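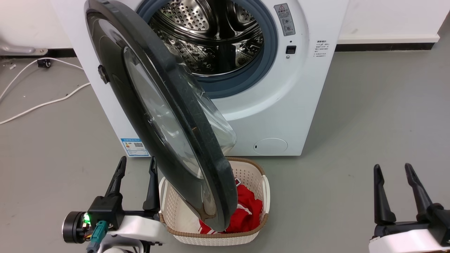
Witirden: a word list of laundry and household talk

Witirden is a plain list of 398 words and sayings people use for washing, drying, folding and mending. It started as a page of notes in the back of my recipe book and has grown a lot since then! If you like the way families talk when they're hanging out sheets, you'll feel right at home.

What's in it

words.csv has one entry per line, with the word, its meaning, the place it was heard and a sample sentence
sayings.csv has the longer ones (rain warnings, grumbles about odd socks, that sort of thing)
sources.txt lists the 27 people who sent in words, by first name or initials only

Of the full list, 220 entries have a sample sentence. The rest are waiting for one, so please send yours in.
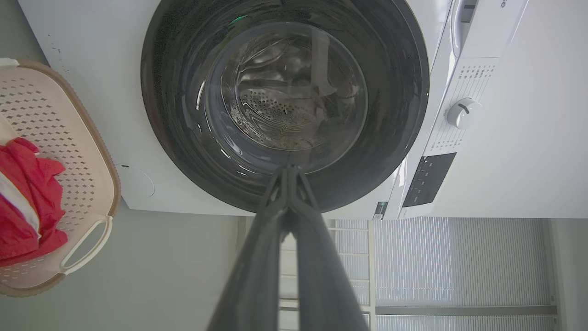

Front loader, door and drum. See "porthole" and "drum" in words.csv.

Columns

word: lower case, spelled the way the sender spelled it
meaning: one or two short sentences in everyday English
heard_in: town or region, blank if the sender didn't say
colour_term: yes or no (my favourite column, there are some lovely words for whites that have gone grey)
example: may be blank

Known gaps

Most entries come from Sornmont and the farms nearby, so coastal words are thin on the ground. There are 12 entries where two senders gave meanings that flatly disagree, and I've kept both. Spelling hasn't been evened out either. "Prop", "clothes prop" and "line prop" are all separate entries for now.

Changes

The December update added the mending words and fixed the commas that were breaking sayings.csv. Thanks to everyone at Pruder who tried the files in three different spreadsheet programs!

Using it

Free to copy, print, teach from or build on. A credit to Witirden and Indira Devadiga would be nice. Corrections are very welcome, especially for heard_in.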